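Teleoperación en simulación: el mando del electrodoméstico no gira en las demostraciones

Publicado en Foro Nernetach > Aprendizaje por demostración > Simulación
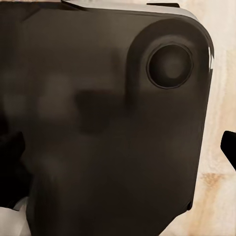 Detalle del problema

Estoy grabando demostraciones por control remoto en un entorno simulado de cocina. La tarea consiste en girar el mando circular que está cerca de la esquina superior derecha del frontal, un cuerpo marrón muy oscuro con borde gris plateado. Controlo el brazo con un dispositivo de seis ejes y la vista es la de la cámara de muñeca.

Llevo 302 episodios y solo 19 terminan con el mando en el ángulo pedido. En los demás, los dedos cierran, la fuerza de contacto sube y el mando se queda en cero o gira unos grados y vuelve. Ya he subido el coeficiente de fricción de los dedos y no noto diferencia. Tampoco distingo bien el mando del frontal desde esa cámara, son casi del mismo color.

¿Es un problema de la malla de colisión o de cómo teleopero?

Fionnuala Tully

kos_brazo

Las dos cosas, probablemente. Empieza por la malla. El mando está hundido en un resalte redondeado, y si el importador generó una envolvente convexa para todo el frontal, el hueco no existe para el motor de física: los dedos chocan con una superficie cerrada. Activa la visualización de colisiones y compruébalo. Si es eso, separa el mando como cuerpo propio y descompón el resalte en varias piezas convexas.

Después mira la articulación. Que gire y vuelva apunta a un muelle con rigidez alta y posición de reposo en cero. Pon la rigidez a cero y deja solo amortiguamiento y algo de fricción seca.

Sobre la teleoperación: alinea el eje de la muñeca con el del mando antes de cerrar y bloquea la traslación mientras giras. Con seis ejes libres, cualquier desvío lateral de la mano se convierte en fuerza contra el resalte. En el entorno Starville lo resolvimos con un botón que deja activo únicamente el giro de muñeca.

mlopez_sim

A mí me pasaba igual y reinstalé todo. Se arregló, no sé qué era exactamente. Prueba también a bajar la velocidad del mando remoto.

Brarkar

De acuerdo con lo de la malla. Añado lo de la visibilidad: pon una segunda cámara fija de lado para el operador y guarda las dos vistas en el registro. Si la política final solo va a usar la de muñeca, entrena con esa, pero no teleoperes a ciegas. Una luz rasante también marca mejor el contorno del mando.

No borres los episodios fallidos. Etiquétalos y exclúyelos del clonado. Nosotros teníamos 3.799 episodios de mandos y tiradores mezclados y hubo que reetiquetar a mano porque el criterio de éxito miraba el contacto y no el ángulo. Usa el ángulo articular, con tolerancia de 4 grados, mantenido después de abrir la pinza.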